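plurnex-reflect

Mirror rejection for tabletop perception on two-arm robots. Takes head and wrist RGB streams, returns a plane mask and a filtered list of grasp candidates.

Scope

Bathroom vanities with a wall mirror behind the counter. The detector fits the mirror border first, then drops any candidate whose center falls inside it. Reflected arms and people are dropped the same way.
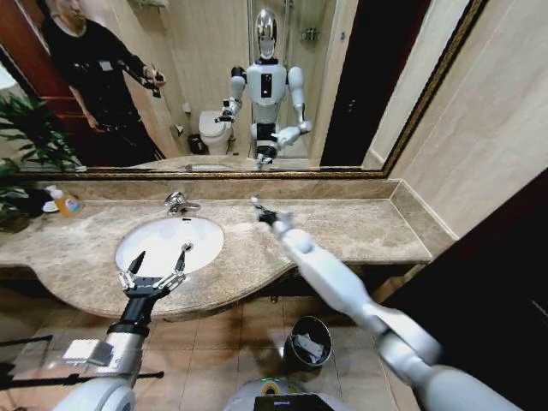
Contents

head/ 600 episodes, one stream each
wrist/ matching gripper streams
masks/ mirror polygons, 4,000 keyframes, labeled by hand
configs/ thresholds per camera

Wrist view

Border fitting is harder from the wrist, where often only the lower molding is in view. Set min_edges to 1 for these streams. White paper or cloth on pale marble scores low; use the histik.yaml profile.

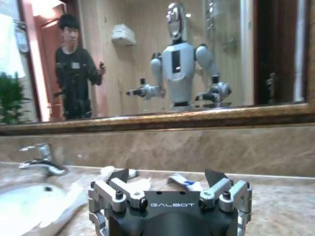
Wrist stream: open gripper at the counter, mirror behind the faucet.

Known issues

Glass shower panels seen in the mirror can produce a second plane.
Masks lag by up to 75 ms on fast wrist turns.

Maintainer: Barış Canpolat
Last updated: 30 October 2022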